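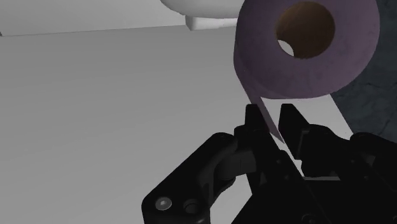 Toilet roll task in simulation, tail of the paper between the two fingers.

18/07/2019

Kendetti cleans offices at night, and the washroom round is the part it wants to automate first. My share of the work is the paper: find the loose end, close on it, fold or tear it, let go. Everything is done in simulation for now.

Paper is awkward to model. We treat the tail as a thin sheet with a bending stiffness and a tearing limit, and the solver needs a time step of 3 ms or the strip passes through the fingertips. Last night's batch was 600 runs. The failures were mostly of one kind: the fingers close early, catch the outer layer at the side and pull the roll round. Lai-ching Lo has rewritten the approach so that the gripper waits below the end of the strip and comes up slowly. I haven't the results yet.

The staff side has moved faster than the software. Zohreh Sadeghi supervises the late shift, which starts with 15 washrooms on the lower floors. She went through our task list and crossed out a third of it. Checking the paper takes her people a few seconds, and they do it while looking at everything else: the soap, the floor, a tap left running. Take the paper away and the walk is still there.

Her other point was about the rota. The draft had one person on call for faults and the rest moved to daytime work. Day shifts lose the night rate. Two of her team want days anyway, the others don't, and the draft treated them all the same. Nadège Texier is redoing it with the pay shown per person.

I have changed the log format so that a failed grasp is reported as a room and a reason, in words. Before that it was a code, and 2355 meant nothing to anyone holding a mop.

Next job is the friction values for the fingertips.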